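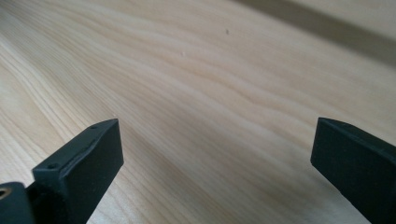 The top, wavy grain and all. The little dark speck is staying.

Hello again, and thank you for all the replies to the last newsletter, most of which were about slugs. I've read every one. This time it's furniture, so anyone who signed up for the garden bits can skip down to the plant swap with my blessing.

I've spent a good part of the summer thinking about one piece of wood. When we moved the workroom to the back of the house I promised myself a proper surface to spread out on, after years of folding things on the bed and losing the scissors in the duvet. I looked at new ones first. There was one in the Stevix catalogue that I went back to so often the page came loose, but it was white all over and I know what I'm like with a mug of tea.

Then Hira from my sewing group mentioned that Sixten Fjeld was clearing out the shop at Drasport and wanted the old cutting table gone before September. I rang him that evening. He asked for 100 pounds, I said yes far too quickly, and he threw in a box of drawer knobs which I have no use for at all (if you want them, shout). Getting it home took two trips in the van and a fair bit of language in the hallway, and we had to take a door off. The door is back on now, although it sticks.

It's the grain I fell for. I'd expected something plain, and instead there are these long ripples running across on the diagonal, honey-coloured against a much paler blond, bunched up tight on one side and then going wide and lazy towards the middle. It looks a bit like sand when the tide's gone out. I don't know what the wood is. Sixten thinks ash, Hira is sure it isn't, and my brother-in-law Yang says he'd need to see the end of a board and then never comes round to look. If any of you can tell from a picture, do write in! I'd love to settle it, mainly so that I can ring people up and tell them.

I've been asked what I put on it, so I'll tell you, though please don't take me for an expert. I washed it down with a wrung-out cloth and left it alone overnight. Next day I went over it with very fine paper, by hand, following the lines of the grain as best I could (they wander, so I wandered too). Then a thin coat of clear wax on an old vest, left for a bit, and rubbed until my arm complained. I did 3 coats like that over as many days. What I like is that it's come up satiny and not glassy. You get a soft sheen where the light falls on it and that's as much shine as I want in a room where I'm trying to match thread.

My one piece of advice is to try your wax somewhere that won't show. I did the underside first with a tin I'd had for years, and it turned a nasty yellow, like old piano keys. Into the bin it went. The clear stuff hardly changed the colour.

Now, the marks. There's a tiny brown-black dot in the wood and, not far off from it, a pale little spot that might be a dent, though you have to go looking for it. I had a go at the dot with the sandpaper for a minute, then thought better of it. I'd have ended up with a hollow, and a hollow is much worse under a piece of silk than a speck is. The pale one I can only find when I get my eye down low, so I've stopped getting my eye down low.

I've got rules for it, of course, which I have already broken. Mugs go on the windowsill. The iron goes on the board. Anything with a blade goes on the mat - that's the one I really mean, and anybody who comes to the sewing afternoons will hear me say it more than once. Pattern weights are fine as long as they've got felt underneath. Hira has been cutting circles out of an old hat for the purpose and they work a treat.

Next job is the height. It's a touch low for me and my back knows it by teatime, so I'm after some blocks to stand the legs on. Yang has offered to make them. I've also had a look at the adjustable feet you can buy, but they were fiddly and I didn't fancy a cutting table that could be wound up by accident.

Sewing afternoons start again in September, same time as before, and there's room for a couple of new faces. Bring your own shears and something to finish. I'll do the cake, and we'll be eating it in the kitchen.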